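Jun 29, 2019
By Mabli Landeg
Filed under: Bench Notes / Small Circuits

Print this entry | E-mail this entry

Porch light timer, second board. Carrying on from the February pages, where I left it with the relay chattering every time the light sensor sat near its trip point.

The first board used a bare comparator with no hysteresis. At dusk the output flipped back and forth for a couple of minutes before it settled, and the relay went with it. I have added a 1M resistor from the output back to the non-inverting input. With the divider I am using, that gives a gap of nearly 50 mV between on and off. I covered and uncovered the sensor slowly with a piece of card and got one clean click each way, every time.

Moved the sensor to the far side of the board as well. It used to look straight at the status LED, so when the LED came on the circuit thought the sun was up. Tegwen spotted that one from the schematic before I had finished explaining the fault.

Supply. The Jernov module is rated for 5 V and reads 5.02 with no load. With the relay pulled in it drops to 4.91, which the micro is happy with. There was a dip on the scope when the relay first closed, enough to reset the micro twice on the old board. I put a 470 uF cap right at the relay coil and ran the coil feed on its own trace back to the supply. No resets so far. The flyback diode was in the right way round this time – I checked it before power.

Timer code. I wanted a count I could read out later, so the micro now stores the number of relay operations and prints it over serial. I left it cycling on the bench with a short period and came back to 1,712 operations, no missed ones against the external counter. Contacts measured 101 milliohms afterward, leads included. I did not take a reading before I started, so that figure is only good for comparing with the next one. Write it down first next time.

Still open: the off delay drifts when the board warms up. The internal oscillator is the likely cause. Tegwen has a few Orus crystals in the drawer and says to take 2. The footprint fits if I bend the legs. 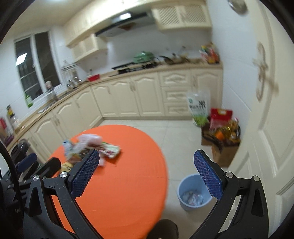

Color of the enclosure matters more than I thought. The Gavrilă box is white inside and bounces lamp light back onto the sensor, so the trip point shifted once the lid was on. Any bright surface near the sensor will do some of this, and a bright orange cloth like the one on the round table would throw back plenty of light. I will line the box with black paper, put a short tube over the sensor and set the trip point again with the lid closed.

Terminal block: the Nodar part has the wider pitch, so the holes need to move on the next layout. For now I have soldered short wires to the pads and strain relieved them with a cable tie.

To do: fit crystal, line box, measure contact resistance on a new relay, redo the dusk test outdoors with the porch lamp wired in. Tegwen wants a manual override switch too – there is a spare input on pin 6, pull-up already fitted.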